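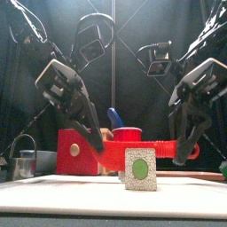 Attachment 1: red block with round tan button, red handle and hook on the white table top.

Ticket 611
Status: Open, workaround in place
Category: Furniture and loose items / Work surfaces
Location: Prorkley, ground floor, white table
Opened: December

Summary
Small items creep on the white table top. Items set down in a line are found out of line later the same day. The lighter the item, the worse it is. The red rod has rolled off the table twice.

Reported behaviour
The table was moved in from the Akbulut room at the start of the month. The first report came two mornings later. Items put out before 09:00 had shifted by midday, all in the direction of the door. Nothing has been broken. The red block with the tan button has not been seen to shift. The small tan wooden block next to it has, by a few millimetres.

Expected behaviour
Items stay where they are put unless somebody moves them or knocks the table.

Steps to reproduce
1. Clear one end of the table and wipe it.
2. Lay the red rod parallel to the long edge, 200 mm in.
3. Leave it alone. Do not lean on the table.
4. Close the door to the corridor at normal speed.
The rod moved on the first attempt. On the second attempt it stayed put until the door was closed again.

Log

09:20 -- Spirit level placed along the long edge. Bubble central. Level placed across the table: bubble touching the line on the door side. The table is low on that side.

09:35 -- Feet checked. Three are screwed fully home. The fourth, door side, turns freely and does not grip the thread. Turned down by hand until it met the floor, then let go. It had backed off again by the time the level was back on the table.

09:50 -- Card packed under the fourth foot. Bubble central in both directions. Step 4 repeated with the rod: no movement. Repeated with the tan block: no movement.

10:40 -- Card found compressed. Bubble slightly off centre again. Card is not a repair.

11:15 -- Surface wiped with plain water and dried. The previous polish may have been a factor, as the cloth came away with a faint film on it. The handle was harder to slide by hand afterwards. No measurement taken.

11:30 -- Row test set up with the four dark blocks, pushed together so that they touch. A row shows movement sooner than separate items do, as a gap opens at one of the seams.
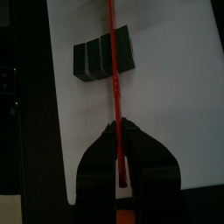

Werkano Facilities Support -- Fittings and Surfaces Desk

Attachment 2 has the dark blocks side by side on a white surface, seams closed up, with the red rod in front of them. Please use the same arrangement for any repeat of the row test, so that results can be compared. The rod itself is not part of the test and can go back in its tray.

Desk notes on the above:

Row test result accepted. With the card in place the seams stayed closed from 11:30 to 13:00. With the card removed, a gap had opened at one end of the row by 14:10. The fault therefore follows the foot. The wipe-down helped with the handle but made no difference to the blocks.

The foot is a standard Ondeck levelling foot. The spare in the drawer is the older type with the shorter stem and will not reach. Do not fit it, even for one afternoon. Replacement ordered under line 114.

The floor was checked with the 300 mm straight edge under all four corners. No dip found. The door closer is set too strong and has been passed to the building team as a separate matter. It is a contributing cause, and this ticket will not wait for it.

Workaround until the part arrives
Pack the fourth foot with the hard plastic shim from the drawer, not card. Check the level each morning before anything is put out. Keep the rod in the tray when it is not in use. The red block, the handle and the hook can stay out.

Still to do
-- Fit new foot, door side.
-- Re-level in both directions.
-- Repeat the row test with the door in normal use, one hour minimum.
-- Find out which polish was used in the Akbulut room and whether the other tables there have had it.

Ticket to remain open until the row test has passed without the shim.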